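OK so I have been glued to the royal wedding exhibition at the Begović museum for an entire afternoon and I need to talk about it. Thread!

First, the basics. It covers royal weddings as ordinary people lived them: street parties, souvenir tins, letters to the palace, the works. The crowns and carriages get one small room. Everything else belongs to the people who stood on the sidewalk and waved.

It opened on June 13, 2025 and I was there before the doors were unlocked, along with a very cheerful couple who had brought their own folding stools (they had clearly done this sort of thing before).

The curator is Thandeka Nkuna, and she spent years writing to families asking what they had up in the attic. She ended up with 501 objects. You can feel that it was chosen by somebody who loves this stuff and doesn't look down on it.

My favorite wall is the commemorative mugs. There are 118 of them, and some of the portraits are SO bad. One groom looks like a worried potato. One bride has three eyebrows, I swear. I laughed out loud and a guard came over, and then he showed me the one he likes best, which is even worse.

Then you turn the corner and it gets quiet, because that's where the letters are. People wrote to brides they had never met and gave them marriage advice! Don't go to bed angry. Learn to like his mother. Keep a little money of your own. One woman sent a recipe for plum cake and two full pages on how to stop it sinking in the middle.

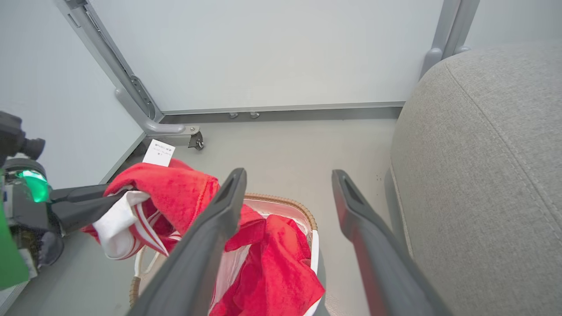

Anyway, the letters. There's one from a schoolgirl who wanted to know if a princess still has to do homework. The palace answered her! A lady-in-waiting wrote back, very kindly, that there was a good deal of reading. The reply is in the case next to it, with the envelope.

I also love that they didn't skip the grumpy ones. There's a whole drawer (you pull it open yourself) of people complaining about the cost, the traffic, the day off, the lack of a day off. A man in Plirnville wanted to be paid back for a flattened hedge.

And the dresses! Not the famous ones. These are dresses that local seamstresses copied from newspaper photos for brides who wanted the same sleeves. Marta Didenko, who restored them, gave a short talk by the cases and explained that the seamstresses had to guess at the back, as the papers only ever printed the front. So every back is different. I can't stop thinking about that.

Somebody asked her which was the hardest to fix and she pointed to a little one in cream with 4 kinds of lace on it, all from different decades. She thinks three generations of one family wore it.

The TV room is great too. It's set up like a living room with an old set playing crowd interviews on a loop. There's a teenager who camped out all night in the rain and is asked what she saw. "A hat," she says. Happiest person I've ever seen.

I stayed in there for about 2 hours. I'm not even sorry.

Practical stuff, as a few of you have already asked: the coat check is free, the café closes before the galleries do, and you should go upstairs first and work your way down. The catalog is heavy but the pictures of the mugs are full size, potato groom included.

It's on until November. Yolanda Ríos, I'm looking at you, we're going together and you're going to cry at the plum cake letter.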